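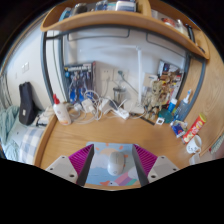

Stasta project, method meeting
Stovell Lab, Villalobos room, 2:00 p.m.
Present: Anselmo Prieto (chair), Noelia Iglesias, Brian Mwaipopo, Vega Robles (minutes)
By phone: Valeriano Marín, from item 2

1. Minutes of the last meeting
Accepted with one fix. Under "camera calibration" it should say that Brian redid the lens model, not Noelia. She says she would gladly have taken the credit.

2. Desk recordings
Noelia reported on the mouse task. We now have nearly 2,000 demonstrations with the hand-held gripper, all on real desks in real rooms, and she is very happy with them. The task is still the simple one: reach for the computer mouse, close the fingers on its sides, lift it, put it down at a new spot on the desk. People pick it up fast. Most need a couple of tries before they stop thinking about their wrist and just move.

Brian asked if the desks were tidied first. No, and Noelia wants to keep it that way. She asks people to leave the cables, mugs and snacks where they are and only make sure there is space for the hand to get in. Valeriano agreed strongly. His view is that the clutter along the back of a desk is the best thing in the whole set, as the policy has to learn that none of it matters for this task.

There was some talk about patterned mouse pads. Anselmo had worried that a busy print would throw off the tracking. Brian looked into it and found the opposite - a pad with a lot of printed detail gives the tracker more to hold on to than a bare desktop does, and the tracks come out smoother. A nice surprise! Plain glossy tops remain the hard case. 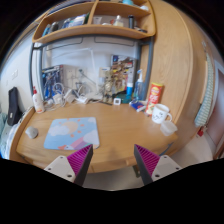

Valeriano then raised the starting pose. In the early recordings everyone began from nearly the same height, straight over the desk, and the policy became lazy about looking for the object. Noelia has since been asking people to start from wherever their arm happens to be, fingers open, sometimes well back from the desk and sometimes close in. She also moves the mouse between recordings, on the pad and off it. The spread of starting poses in the newer data is much wider. Anselmo said this was the change he was most pleased with all month.

Agreed: keep varied starts for all new recordings. The early fixed-start ones stay in the set but get their own label, so that we can train with and without them.

3. First result with the Ilero policy
Brian showed the comparison. He trained Ilero twice on the same number of demonstrations, once on fixed starts only and once on varied starts, and ran both on the arm in the lab with a desk neither had been trained on. Each got 30 tries. The fixed-start version managed the full pick and place 8 times. The varied-start version did it on well over half of its tries, and when it missed it usually backed off and went in again, which we had never seen it do before. There was actual clapping.

Cautions from Valeriano, all accepted: one desk, one mouse, one arm. The misses that remain are mostly at the closing step, where one finger touches first and the mouse turns before the second finger arrives. The soft ribbed fingers forgive a lot of this but not all of it.

Vega asked whether the people recording have the same trouble. Noelia thinks they do, and that they fix it without noticing by shifting the hand sideways a little as they close. If so, the fix is already in the data and we may be smoothing it away when we resample the tracks. Brian had not thought of that and wants to check before anything else gets trained.

4. Grasp angle
Short item. Noelia would like more recordings where the mouse is tipped up and held on end between the fingers, in addition to the usual flat lift. Anselmo asked what it buys us. Her answer: from the hand-held view the object then fills the middle of the picture and the fingertips are easy to see on both sides, so we get clean examples of contact. Valeriano would also like to know if the policy can tell a firm grip from a poor one by sight alone. Everyone in favor.
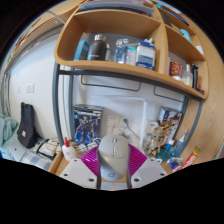 Page last changed: March, 4:40 p.m., by Vega Robles (item 5 and actions added)

5. Next round
Five more desks, none from the rooms we have used so far. Noelia has a list of people who said yes. Anselmo asked for at least one glossy top and one dark one. Same mouse task, nothing new added until the closing step is understood, although Brian did put in a word for mugs.

Actions
Brian: rerun the resampling at the full rate and look for the sideways shift at closing. Send plots to all.
Noelia: label the fixed-start recordings; book the new desks; collect the tipped-up grasps.
Valeriano: write half a page on judging grip quality from images.
Anselmo: get arm time for a second comparison, two different mice if possible.
Vega: put the recording instructions on the wiki, with the part on varied starts moved to the top.

Closed 3:25 p.m. Next meeting same room, when Brian's plots are in.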